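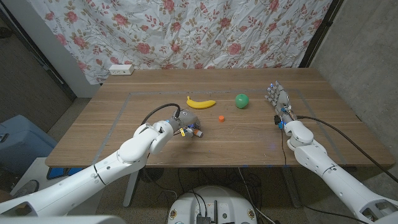 저는 테이프로 구역 잡는 거 반대예요. 아이가 선만 쳐다보고 정작 장난감에는 손을 안 대더라고요. 차라리 쟁반이 낫습니다.
— 소금빵두개

모과나무집
ㄴ 쟁반도 써 봤는데 달그락거려서 저희 집은 실패했어요ㅠㅠ 얇은 회색 테이프로 네모나게 둘러 두니까 "여기가 노는 자리"라는 게 한 번에 통해서 저는 완전 만족입니다! 바나나, 초록 공, 주황색 토막 이렇게만 올려 두고 시작하는데 색이 또렷하게 갈려서 보기만 해도 기분이 좋아요. 노란색이 나뭇결 위에서 그렇게 예쁜 줄 몰랐네요.

늦은두시
바나나 모형 너무 귀여워요!! 저는 Zomden 과일 세트 쓰는데 8개 들어 있고 바나나가 제일 인기예요. 공은 자꾸 굴러가서 저희는 뺐습니다. 테이프 선이 공을 막아 주지는 않잖아요.

모과나무집
ㄴ 굴러가는 게 재미죠ㅎㅎ 저는 공은 꼭 넣어요. 바나나는 휘어 있고 토막은 짤막한 원통이고 공은 둥글고, 만졌을 때 다 다르니까 눈 감고 맞히기 놀이도 되고요.

소금빵두개
ㄴㄴ 눈 감고 맞히기는 인정합니다. 그래도 테이프는 나중에 끈적이 남지 않나요? 원목 상판에 붙였다가 3월에 떼면서 고생한 사람입니다.

Emanuel Sandu
한국어 서툴러요, 미안합니다. 저는 Londlow 종이테이프 씁니다. 붙이고 40일 지나서 떼었는데 깨끗했어요. 그런데 햇빛 많은 자리는 조심하세요. 우리 집 창가 쪽은 조금 남았습니다.

늦은두시
ㄴ 한국어 잘하시는데요! 저도 그거 궁금했어요. 폭은 얇은 게 좋아요, 넓은 게 좋아요?

Emanuel Sandu
ㄴㄴ 얇은 것이요. 넓으면 책상이 운동장 같아요.

귤까는중
저는 뒤에 걸린 장미 천에 눈이 갔어요! 분홍이랑 빨강이 같이 있고 가는 갈색 가지까지 있는 무늬, 딱 제 취향입니다. Skaltero에서 비슷한 걸 본 것 같은데 혹시 아시는 분? 저희 집 벽이 너무 휑해서 놀이 책상 뒤에 하나 걸고 싶거든요.

소금빵두개
ㄴ 놀이 책상 뒤에는 무늬 없는 게 낫지 않아요? 꽃이 많으면 작은 물건이 묻혀요.

귤까는중
ㄴㄴ 위에서 내려다보면 책상 위만 보이니까 괜찮을 것 같은데... 그리고 바탕이 하얘서 별로 복잡하지도 않아요. 저는 꽃에 한 표!

모과나무집
ㄴㄴㄴ 저도 꽃! 천은 팽팽하게 당기는 것보다 살짝 주름지게 늘어뜨리는 쪽이 훨씬 포근해요. 다림질도 대충 하면 되고요 (이게 제일 큽니다).

Emanuel Sandu
가게 Crăciun에도 꽃무늬 천 있습니다. 폭이 100센티 정도라서 큰 책상에는 두 장 필요해요.

귤까는중
ㄴ 오 감사합니다!! 두 장 이어 박을 각오 하고 찾아볼게요.

소금빵두개
저는 여전히 쟁반파입니다만 종이테이프는 한번 사 보겠습니다. 토막은 더 큰 걸로 바꾸고요.

늦은두시
ㄴ 붙여 보시고 꼭 후기요! 모서리는 겹치지 말고 딱 맞춰 자르면 훨씬 깔끔해요.

공유 8 · 조회 435
최종 수정: 2018년 12월 12일
문의하기 | 저작권은 각 글쓴이에게 있습니다 | 맨 위로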